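In Defense of the Tray by the Door

In many homes I visit, there is one surface where small things come to rest. Hair ties, clips, a watch, a coin. The owner usually apologizes for it. I think the apology is not necessary, and I want to say a few words for the tray.

I moved to Bukholm with 2 suitcases and a belief that every object must have its own drawer. The chest I bought there, an old Wiegand, had 8 drawers, so I could follow my belief very far. Elastics went in one, clips in another, and I labeled them. After one winter the labels were still correct and the drawers were almost empty. The things themselves were in coat pockets, in the bathroom, under the sofa.

The mistake was mine. A hair tie is taken off when the head hurts or the bed is near. At this moment a person doesn't want to open a drawer and read a label. A person wants to put the thing down.

A shallow box with low sides answers this wish. It needs no lid and no compartments. Something like a green-edged box on the table is enough, with a fitness band and a claw clip in it and a good piece of floor still free between them. The hair ties may lie beside it on the cloth for a while. I don't see this as failure, they are one hand's distance from home.
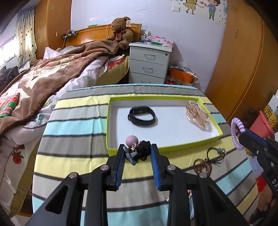
What the catalogs sell us

The Ekus catalog came to my mailbox in September, and it had 7 pages of organizers for accessories. There were small towers, wheels with hooks, and acrylic boxes divided for each kind of elastic. I understand the attraction, the photographs are very calm. But an organizer with many parts asks its owner to make a decision each time, and in the evening I have no decisions left.

There is also a question of money. The biggest set cost 284, more than I have spent on hair ties in my whole life.

My neighbors on Platov Street disagree with me, and they have one fair point. A tray fills up. If nobody looks into it, it becomes a drawer without a front. So I allow one rule – when I can't see the bottom anymore, I take everything out and put back only what I wore this month. Broken elastics go in the trash. Beads I keep, I admit, even when the cord is finished.

The rest can lie as it likes.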